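Catalogue > Paper and Packing > Kraft Rolls

We use cookies to remember your basket and to see which pages are visited. Accept | Settings

Savelik Brown Kraft Paper, wide roll

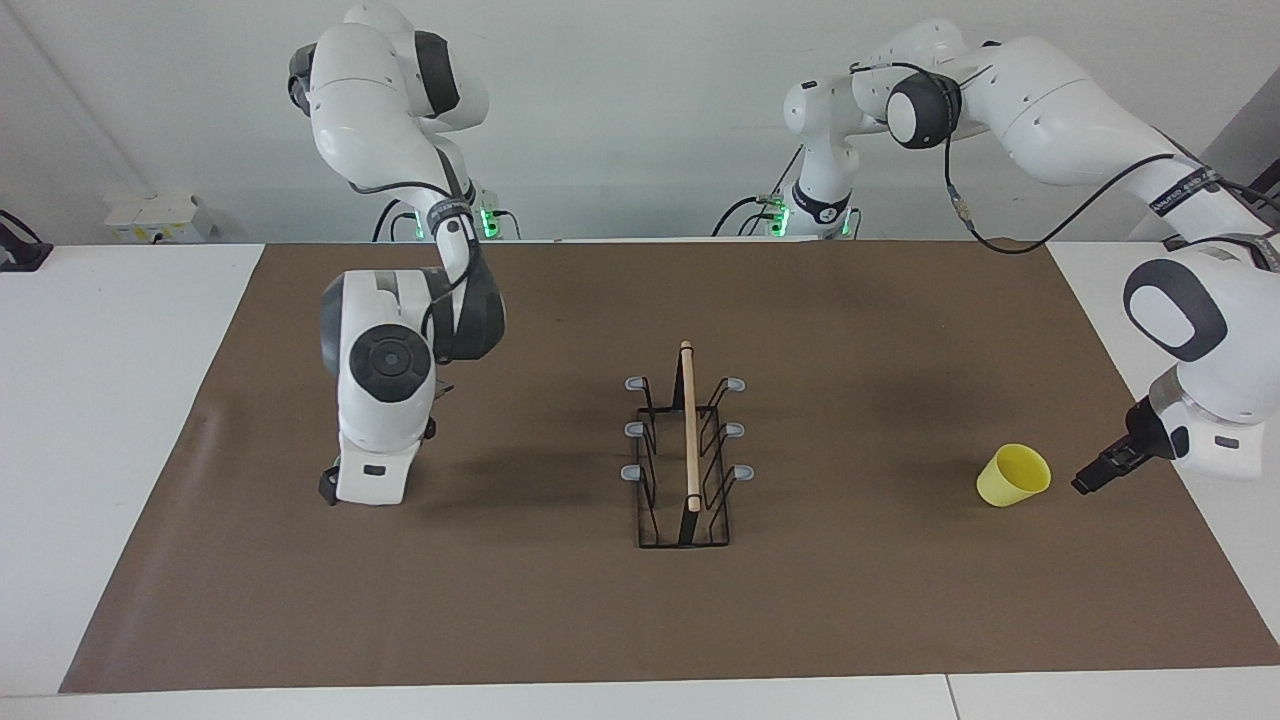

Which side of the paper should face up?

Either side will do for covering or wrapping. The smoother face takes pencil and marker better, so use that one for patterns and templates.

Savelik is a plain brown kraft paper, 70 gsm, wound on a cardboard core. It is sold by the roll in one width, 600 mm, and in one length, 200 m. The paper is uncoated and has no printing on either face. It folds without cracking and takes gummed tape, paste and most water-based glues.

Customers buy it for wrapping parcels, lining drawers, masking floors before painting and drafting dress patterns. For heavy or sharp-edged goods, use two layers or ask about our thicker grades.

The paper is not greaseproof and should not be used in direct contact with food. Water will mark it, and it may cockle if left in a damp room. Store rolls upright, out of strong sunlight.

Rolls fit the Fashola bench cutter, sold separately. The older Felell wall bracket will hold them too, but the end cap needs to be the long type – the short one works loose.

Order code: 1607
Sold: singly
Delivery: two to four working days from our Flisstead warehouse

Cut lengths are available at the trade counter only. Ask for Severino Vidal if you need a regular order or an invoice account.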